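Hand-held gripper fingers for clothes: soft pads or hard pads?

Forum > End effectors > Handheld and teleop

mothgreen
Posts: 39
Right, I need some opinions before I spend more money. I've been folding jumpers on a bed with a pair of hand-held grippers, one in each hand, and I'm stuck on which pads to settle on. So far I've tried the Kulletti set (firm, smooth, blue) and the Emlow ones (squashy, ribbed, go grey with fluff in an afternoon).

My impression after a week is that the Kulletti pads let go cleanly and the Emlow pads pick up better. Which is no help at all when you need both! With the Emlows I get the top layer of a sleeve first go nearly every time, but then I open the fingers and the cuff comes up with them, so I end up shaking the thing like a wet dog.

Same linkage fingers both times, so it's only the pads that change.

tinbadger
I went round this loop last winter and came down firmly on the side of hard pads. You can fix a bad pick-up by coming in lower and pressing a bit before you close. You can't fix a bad release, you just sit there swearing at it. What sort of fabric though? Shirts and knitwear want completely different things in my experience.

mothgreen
Knitwear mostly. The green one is my usual test jumper as it's got a fuzzy body and ribbed cuffs, so you get two quite different surfaces on one garment. I lay it out flat, sleeves any old how, and start with the fingers wide over the middle.

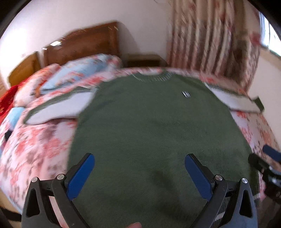 halfpint_servo
Question for anyone who's done this a lot: how far should the fingers be open before you go down on a jumper?

tinbadger
Start wider than feels sensible, press both tips lightly into the cloth, then close slowly so the fabric bunches up between them. If you start narrow there's not enough slack to make a ridge and the pads just skate over the top. On a stretchy rib you can get away with less.

lowergantry
Going to disagree with tinbadger on hard pads, sorry. Slow closing with a wide start works fine when a person is doing it, because you feel the drag through your hand and adjust without thinking. Put the same fingers on an arm and that goes out of the window. We had smooth pads on a Rocha arm at work and it missed 11 picks out of 39 on a plain cotton top. Swapped to soft ribbed ones, same arm, same top, and it missed 3. I'd take a sticky release over that any day.

tinbadger
Fair, but cotton isn't fluffy knit. And how were you controlling force? If it was position only then I'm not surprised the smooth ones slid about.

lowergantry
Position only, yes. The force loop on our controller was too twitchy to leave switched on. I'll give you that one.

halfpint_servo
Couldn't you do one of each? Soft pad on one finger, hard on the other. I've got it like that on my left hand at the moment (by accident, I ran out) and it's nicer than it has any right to be. The cloth stays with the soft side when you open, then a little roll of the wrist drops it.

mothgreen
Ooh. I hadn't thought of mixing them. Does it pull to one side when you close? I can imagine the ridge forming nearer the soft pad and the fold going crooked.

halfpint_servo
A bit, yeah. You learn to aim off. No idea what it'd be like on an arm, lowergantry will probably tell me it's a terrible idea.

lowergantry
It's a terrible idea. (I might try it on Friday.)

pegboard_al
Has anyone had a go with the Trodix fingertips? They're thinner at the tip, so they get under a hem instead of pinching from above. I found them brilliant for turning a sleeve back out and hopeless for carrying anything heavy, the whole jumper just sagged and slid off. You'd also want to check your screws, mine worked themselves loose at the pivots and the fingers stopped meeting square. I blamed the pads for ages.

mothgreen
That's worth a look, thanks. I've not touched the pivot screws since I put these together in September so I'll go over them tonight before I blame anything else.

Plan is 16 folds with hard pads, 16 with soft, 16 with halfpint's bodge, same jumper and same bed. I'll count failed pick-ups and sticky releases separately so you two can carry on arguing with some numbers.

tinbadger
Wipe the soft ones between goes or the last few folds will come out worse whatever you do. Sticky tape does it.

pegboard_al
And do the cuffs as well as the body please, the cuffs are where mine always went wrong.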